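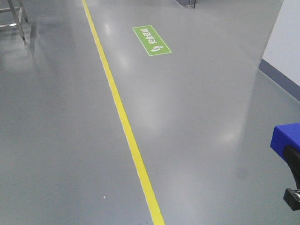 Reviews / Flooring and Surface Prep

Clernus 2K Floor Line Paint, one season on

Product: two-part epoxy line paint, 5-liter kit (base plus hardener)
Color tested: traffic yellow
Also used: Drendico 50 mm line tape, for comparison

We re-marked the packing hall at our Stumham site in August. The floor is coated epoxy, gray, gloss finish, laid by a contractor four years ago and in good condition apart from a few gouges near the dock doors. The old markings were a mixture of tape and single-pack acrylic, and the acrylic had been peeling in strips where pallet trucks turn. The job covered 679 meters of line, nearly all of it walkway edges, and we used the Clernus kit for everything except one bay, which was left in tape.

A yellow line on gloss gray is the easiest color pairing to inspect. Any bleed or wander shows from the far end of the aisle, and the supervisor will find it before you do.

Surface preparation

The data sheet asks for a "light abrade" on existing epoxy. This is too vague. Gloss epoxy needs to be dulled completely or the paint has nothing to hold. We ran 120-grit screens on a small rotary machine over the first two aisles and found shiny spots in every low area of the floor. Those had to be done again by hand. For the remainder we masked first, then sanded between the tapes with a pad, vacuumed, and wiped with the recommended solvent. Sanding between the tapes keeps the scratch pattern inside the painted width, so there is no dull border beside the finished line.

Use a good masking tape. The low-tack tape bundled with the kit lifted at the edges after the solvent wipe. We replaced it with a fine-line tape from stock.

Mixing

The kit is pre-weighed, base and hardener in separate tins, and the hardener tin is small enough that a noticeable amount stays behind on the walls if you only pour it. Scrape it out. Mix with a slow paddle for three minutes, decant into a clean bucket, mix again. Part-kits are possible with a scale, but the ratio is printed by volume on the tin and by weight on the data sheet, and you have to be careful which one you are reading. I would like to see both in both places.

Working time at 23 °C was 35 minutes before the roller began to drag. The label claims 45. Plan on half a kit at a time if you have one person rolling.

Application

Tiziana Marras and I put down two thin coats with a 100 mm foam roller. Coverage on the first coat was uneven over the gray, as expected with yellow. The second coat closed it up. A third was needed only at a doorway where an old blue line had been ground off and left a shadow.

Pull the tape while the second coat is still soft. Edges pulled at 40 minutes were clean. One run was left until after lunch and tore along its length, leaving a ragged edge that took a blade and most of Thursday afternoon to tidy.

Odor is moderate. We worked with the dock doors open and wore cartridge masks for mixing.

Cure

Foot traffic the next morning was fine. The sheet says light wheels at 24 hours and forklifts at 72. We kept to this in all aisles but one, where a reach truck crossed early and left a tire mark that has not come out.

Wear

The main crossing sees almost 3,000 wheel passes a week, by the truck telematics. After one season the line there has lost gloss and picked up black scuffing, but there is no peeling and no gray showing through. Straight runs along the walkways look much as they did when new. The auto-scrubber goes over everything nightly with a red pad and a neutral cleaner. Our first cleaner was alkaline and chalked the surface slightly within two weeks; Aoi Nomura in facilities changed it and the chalking stopped.

Against tape

The Drendico tape went down in a tenth of the time and could be driven on at once. It has since been caught by pallet corners in 9 places, and the scrubber squeegee lifts any loose end. For a layout that will change within a year, tape is still the sensible choice. For permanent walkways I would not go back to it.

Repairs

Touch-up is possible with leftover material only if you kept unmixed base and hardener. Clernus does not sell a small repair kit. Sartori does, in a similar yellow, but side by side it is visibly greener, and I would not use it in the middle of a run.

Ratings

Adhesion: 5/5 on a properly sanded floor
Opacity: 3/5
Ease of mixing: 3/5
Edge quality: 4/5
Wear at crossings: 4/5
Value: 4/5

Recommended for fixed layouts. Buy separate masking tape and a decent scale.

Osvaldo Fabbri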